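Trirnis Appreciation Circle
Minutes of the November meeting

Present: Chutima Bunnag (in the chair), Danica Nikolovski, Janelle Ocampo, Jailson Tavares, Wilfredo Marquez (by phone, and then in person once he had found parking)

Minutes taken by Janelle, who asks you all to forgive the length, as usual.

Opening and hellos

Chutima opened the meeting at 7:15 and welcomed everyone back after what has been a long and rather quiet stretch for fans of the show. She said she had missed us, and there was a nice round of agreement on that. The last minutes were read and accepted with one correction from Danica: the season two cliffhanger takes place at the lighthouse and not at the ferry office, and she would like it known that she said lighthouse at the time.

Jailson has finished his full rewatch and wanted to share that the third season is much better than he remembered, especially the wedding episode. We talked about the wedding episode for a good while. Wilfredo, still on the phone at that point, feels that the cousin knew about the letter all along. Danica does not. It was left there, with affection on both sides.
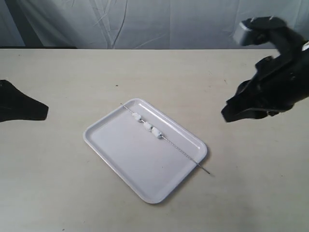

The newsletter

We now have 467 names on the newsletter list, and Chutima thanked Danica for keeping after it so faithfully. The fall issue went out on time with the long piece on the costumes, and people have been writing in very kindly about it. A reader in Zernley sent a lovely note saying she had printed it out for her mother.

The one real complaint was that the recaps have been getting longer and longer. Jailson admitted that his recap of the storm episode was mostly about the storm. After some friendly back and forth it was agreed that recaps will be kept to 800 words from now on, with interviews allowed to run over if they are any good. Jailson asked whether quotes from the show count toward the total. They do.

Danica would also like more of the readers' own memories in the winter issue — where they were when they first saw the pilot, who they watched it with, that sort of thing — and will put a call for these at the top of the next mailing. 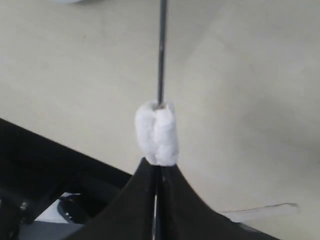

She asked that everybody in the room write one too, even if it's only a paragraph, so that the page isn't bare when the first replies are slow to come in. Wilfredo (now arrived, with cookies) said his would be about watching the pilot on his sister's tiny kitchen television with the sound down so the baby could sleep, and we all told him that he had already written it.

The reunion rumor

This took up more of the evening than planned, and your minute taker was as guilty as anybody. The Baluyot fan board has had a thread going all month saying that a reunion special is in the works. Chutima has read the whole thing and reports that it goes back to one post from somebody who says they overheard it at an airport. She would love for it to be true, and so would the rest of us, but she doesn't want the newsletter repeating it until there is an announcement from the people who make the show. Agreed by all, Wilfredo a little sadly.
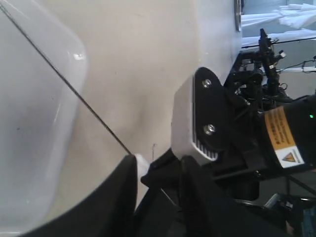
A thin dark wire and white plastic, up close.

Jailson raised the matter of spoilers, in case there ever is a special. We will keep to the old rule, with no plot details in subject lines and a clear warning before anything that gives the ending away.

The Dedton weekend

Janelle has been on the phone with the Dedton hotel and they are happy to have us again in the spring. The larger room holds everyone comfortably and has the better screen. We have $2,000 set aside, which covers the room and the Friday supper but not the bus, so anyone coming on the bus will pay their own fare this time. Danica asked if the marathon could start at 4 instead of noon, remembering how many of us were asleep by the finale last year. This was put to a vote and carried warmly.

The trivia round will be written by Chutima. Lighthouse questions are welcome.

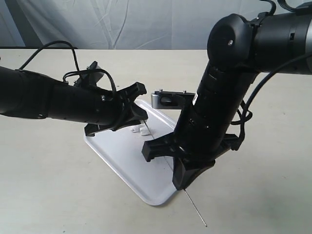 Any other business

Wilfredo has a box of old fan magazines from his attic, and anybody who wants to look through them should call him before he gives them to the library. Janelle still has somebody's blue umbrella.

The meeting closed at 9:20. Next time we meet at Danica's, and she asks that people use the side door.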